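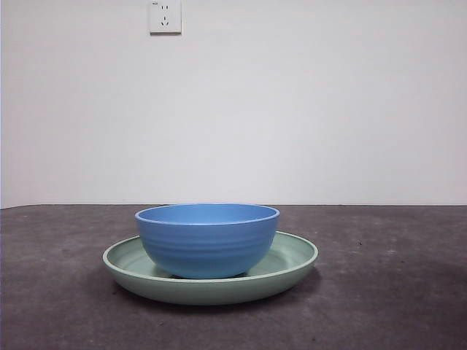 Plarkmont Issues Revised Care and Return Terms for Institutional Tableware

PLARKMONT, 25th August — Ravier Tableware Supply has published revised care and return terms for the reusable dishes it leases to schools, clinics and residential homes. The terms take effect in September and apply to all open leases, including those signed under the earlier schedule. Customers do not need to sign a new agreement.

The main change concerns washing temperature. The previous schedule allowed any commercial dishwasher cycle approved by the machine's maker. The revised schedule sets a limit of 80 degrees Celsius for the final rinse on all colored items. White items may still be rinsed at up to 90 degrees. Kitchens that run a single cycle for mixed loads should use the lower figure.

Ravier reviewed returns from 41 customer sites before setting the limit. Surface dulling was the most common reason for early replacement, followed by rim chips and knife marks. Dulling alone will no longer be treated as damage if the item is otherwise sound. Rim chips deep enough to catch a fingernail will still require replacement, and the item should be taken out of service the same day.

"Most of the questions we get from kitchens are about what counts as worn and what counts as damaged," said Elspeth Morrison, head of customer operations at Ravier. "The old wording left that to the driver at pickup. The new wording has a written test for each fault, and the kitchen can apply it before the crate is closed."

Return crates have also changed. The Atallah crate, in use on the northern routes, will now be supplied on all routes. It has removable dividers and takes bowls and plates in separate stacks. Bowls should be packed rim down. Plates should be packed on edge with the divider in place, and no stack should rise above the side wall of the crate. Older crates will be accepted until the customer's first scheduled exchange under the new terms.

Items must be dry when packed. Crates containing standing water will be accepted, but a rewash charge will apply to the full crate. The charge is listed in the rate sheet sent with each account statement and has not changed.

The notice period for adding or removing items from a lease is now six weeks for all accounts. Schools that close for the summer may suspend a lease once per year without notice charges. Suspended items may be stored on site or returned to the Plarnen depot, where they will be held under the same account number.

Claims opened before the effective date will be settled under the earlier schedule. Customers with an open claim will receive a letter stating which version applies. Disputed claims may be reviewed at the depot — the customer may attend or send a written statement.

Printed copies of the revised terms will be enclosed with the next delivery to each site. A one-page wall chart covering rinse limits and crate packing is available on request from the Ravier customer operations desk in Plarkmont.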